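Notebook, cup sorting
2022-10-26

Second day on the Drellcombe cups and I've finally got a setup I don't hate. Yesterday I tried working straight out of the carton, standing up, leaning in every time I needed a handful, and by four o'clock my back had opinions. Today I'm at the counter with the teal bin and a stool and it goes so much better! I tip in a small heap, go through it, empty the bin, tip in some more.

Where we are: Grgić was supposed to send 3,850 for the main order and the slip says 2,887, with the rest to follow. I haven't called them yet. I want to know how the print looks across this lot first, so that I only have to make one call (and have it be a short one).

The reds are the ones I care about. They're the cups with the big white 2 on the side, and the little white printing, and it's the little printing that gives trouble. The 2 is so big and fat that it would take real effort to mess it up. The small stuff underneath is thin, and on the sample cups from August it had filled in on one stroke and gone missing on another, so I'm reading every single one of them. The greens I'm only checking for shape: flange flat all the way round, no nick in the rim, done. A green takes me a second or two. A red takes as long as it takes me to turn it and find the line, and they roll, of course they do, you let go and they swing round to hide the side you wanted.

I did try sorting by color first and then checking. It felt tidy for twenty minutes. But a whole heap of only red turns to soup in front of my eyes, and I caught myself passing cups I hadn't looked at, so I went back to having both colors in together. A green every so often wakes me up. It's also nice to look at, the pale green against the dark bin. It's a good color, that green, somewhere near pistachio ice cream, and I'd have ordered more of it if anybody had asked me.
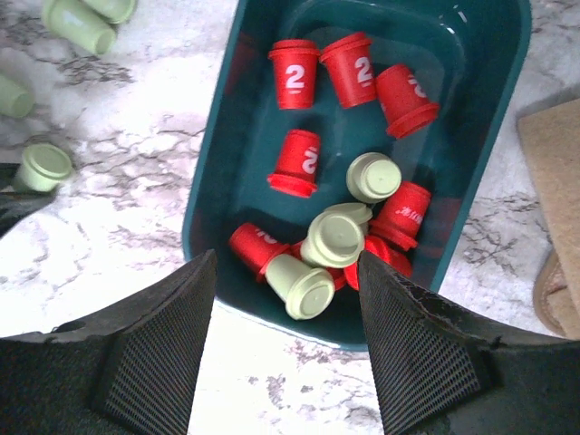
Costel Petkov thinks I should be standing the reds up in rows on the counter, flange down, and walking along them with a lamp. Much faster, says Costel, you see the crooked ones straight away because they're next to straight ones, and you don't have to pick anything up until you find a bad one. And would I please stop using the teal bin, which is the rinse bin.

Okay, on the rows: I tried it after lunch with one batch, to be fair to the idea. It does show up a crooked 2 nicely. It's no use at all for the small line, because you can't read that without getting your nose down to the counter, and setting them all up with the 2 facing front takes me longer than just looking at them in my hand. If we ever only needed to check the big number I'd do it Costel's way and be happy.

On the bin, I washed it and I've put tape on the other one that says RINSE, so that's settled as far as I'm concerned. The teal one stays with me until this order's out. I like the high walls (cups don't hop out when I tip) and the rounded corners let me sweep the last few up with one hand.

Wiping test. I took one red that I'd already rejected for a scuffed flange and went at the print with Stenex on a cotton rag, ten strokes, then ten more. The 2 held. The small line went a bit gray at one end, and I think it's the rag dragging and the ink is fine, but I'm writing it down anyway. Then the same with plain soapy water on another reject and nothing happened whatsoever. If anyone repeats this, please use rejects, and please write on the bag which one you used, because I found a bag in the drawer labeled "tested" with no other word on it and I have no idea what happened to those poor cups.

Plirex is the ink, as far as I know. I should check with Grgić whether they've changed the batch since August, when we had our first 1,000 and the white was a little creamier. Put one of those next to one of today's and you can see it, at least by the window. Under the ceiling lights I can't, and I went back and forth three times to be sure.
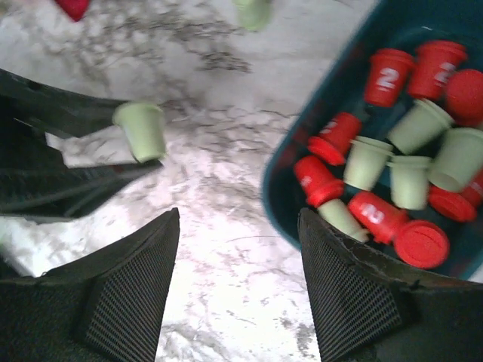
Rejects so far, for the call: 39, nearly all reds. I've split them into two bags. One is print (line missing, line doubled, a couple where the 2 has a bald spot in it) and the other is shape, which is nicked rims and a few flanges that rock when you set the cup down. The rocking ones are hard to be consistent about. I started out pushing on the edge with a fingertip and failing anything that moved at all, and then after coffee I noticed I'd become much kinder. So there's a feeler gauge on the counter now, the thinnest leaf. If it slides under, the cup's out. I went back through the ones from this morning that I could still tell apart, and one came out of the good bag and two went back into it.

The marble counter is lovely and flat for this, by the way. My bench has a dip in it that I never noticed until I set a row of cups on it.

Things I want for tomorrow: a smaller scoop (the big one brings too many and then I rush), a second lamp, and more of the zip bags, the ones with the white strip you can write on. I've used up the last of them and the shape rejects are sitting in a sandwich bag.

Also the small line wants proofreading against the drawing, which I keep putting off. I've read it so many times today that I couldn't swear to the spelling of anything. Costel, if you're in before me, the drawing's in the gray folder and there's a clean red on top of it. Could you read it through once with fresh eyes and initial the sheet? And then I'll ring Grgić before ten.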